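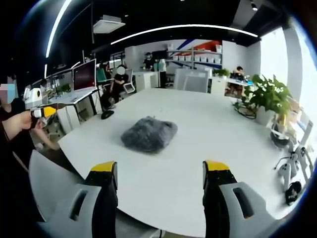 *Slide 1. The large white table, with the storage wall beyond it.*

**Shared Tables, Shared Rooms: Care of Common Work Areas at Weden**
Speaker notes, September session. Speaker: Heather Kerr, Workplace Services. Slides advanced by Ionuț Sârbu.

**Opening (slide 1 stays up)**

Good morning, and thank you for coming. My name is Heather Kerr, and I am responsible for the common work areas at Weden. The purpose of this session is to present the revised guidance on shared tables, which takes effect at the end of the month.

Let the audience look at the slide before continuing.

The large table is the piece of furniture we receive the most correspondence about. In the last review period my office handled 21 written requests concerning it. Most asked one of two things: who may leave items on it, and who is expected to remove them. The previous guidance answered neither question clearly.

**What belongs on a shared table**

Point to the plant at the right end. The plant is a fixture. It is listed on the room inventory, it has a permanent place, and it should be returned to that end of the table if it has been moved. Watering is arranged by Workplace Services, and we ask staff to leave it to us.

Point to the black cable beside the plant. Coiled cables may be kept on the table during working hours. At the close of the day they go into a labeled box on the shelving unit. A loose cable running across the table or over its edge should be coiled at once, whoever it belongs to.

Point to the computer mouse near the left edge. Small accessories are the items most often handed in to our office. The guidance asks that they be kept at a desk. When one is found on the shared table at closing time, it will be placed in the lost property box and held until claimed.

Point to the gray fluffy item in the middle. Soft items — cushions, pouches, covers and the like — are permitted while in use. They collect dust, and they are to be put away before the evening cleaning. The cleaning contractor, Rezaei, is instructed to wipe clear surfaces only and will work around anything left out.

*Pause for questions on this section. Expect one on food and drink. The answer is that covered drinks are allowed and meals are not.*

**The storage wall**

Draw attention to the white shelving unit at the far end, under the diagonal stripes. The white boxes on it are available to every team that books the table. Three rules apply:

- Label the box on the short side, with the team name and the month.
- Return the box to the shelf it came from.
- Do not stack boxes on the floor or on chairs.

Replacement boxes are ordered through Jadavix. The annual allowance for the floor is 2000 dollars, and it covers boxes, labels and cable ties. Requests above 200 dollars require a signature from the team lead.

**Chairs and floor space**

The chair at the end of the table belongs to the table. Desk chairs belong to the desks. Staff may borrow a chair for a meeting and are asked to take it back afterward.

Items on wheels should stand clear of the walkway, with the brakes on where brakes are fitted. Bags may be placed on the floor beside the table, provided that a person can pass without stepping over them. This point was raised by the safety inspector and will be checked again.

**Light and screens**

The windows on the right supply most of the daylight for this side of the room. Blinds may be lowered by anyone seated nearby, after a word with colleagues at the table. They are to be raised again at the end of the day. Persons working at the desks along the left side who are troubled by glare should write to my office, and a screen filter will be provided.

**Booking**

The table is booked through the Mukamura calendar. A booking covers the full surface. Teams that need only one end may share, and should say so in the notes field. Please allow ten minutes at the end of each booking for clearing and wiping down. Wipes are kept at reception.

*Ionuț to show the booking form on slide 2 and enter a sample request. If the connection is slow, skip to the printed copy.*

**Close**

Copies of the guidance are on the side counter, extension 1230 is printed on the back page, and messages left there are answered within one working day. Comments on the draft wording are accepted until the end of September. I will now take questions, and Ionuț will note any that need a written reply.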